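I read the rules for the Provent giveaway at Saturday's game so you don't have to. Thread.

1/ The pitch: first 500 fans through Gate C get a free scarf and a shot at season tickets. The radio spot says "everyone's a winner." The rules say one pair of season tickets, upper deck, parking not included.

2/ To enter you need the Provent app, your phone number, your home address and your "preferred contact window." I sell nothing to nobody and even I know what a sales lead looks like.

3/ Then there's the halftime kick. Make a 49-yard field goal, win a new kitchen from Zenia. College kickers miss from there. They've picked Dale Landry from section 12, who told the pregame show he last kicked a ball in high school. Good luck, Dale.

4/ Read the kitchen part twice. It's a $400 voucher toward a kitchen, and it expires in July. Installation is on you.
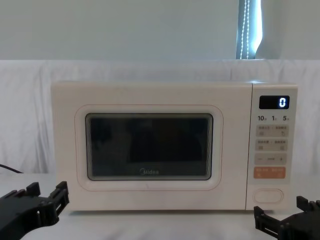 Current state of my own kitchen upgrade. Midea, no field goal needed.

5/ Korkor Ankrah asked the team's front office how many people won anything last season. Their answer was that fans "loved the experience." Okay. How many, though?

6/ A few of you are saying it's harmless fun. Maybe! I like a free scarf. But my sister signed up at the last one and got more than 200 texts about windows – we rent.

7/ The autograph table is the one part I'd line up for. Mwajuma Koech is signing from 11 to noon, no app, no form. Bring your own pen, the last one died ten minutes in.

8/ Someone in the replies says the scarves ran out before the gates opened last time. Can't confirm. Wouldn't shock me either.

9/ If you do go, use an old email and leave the contact window blank. The form went through fine when I tried it.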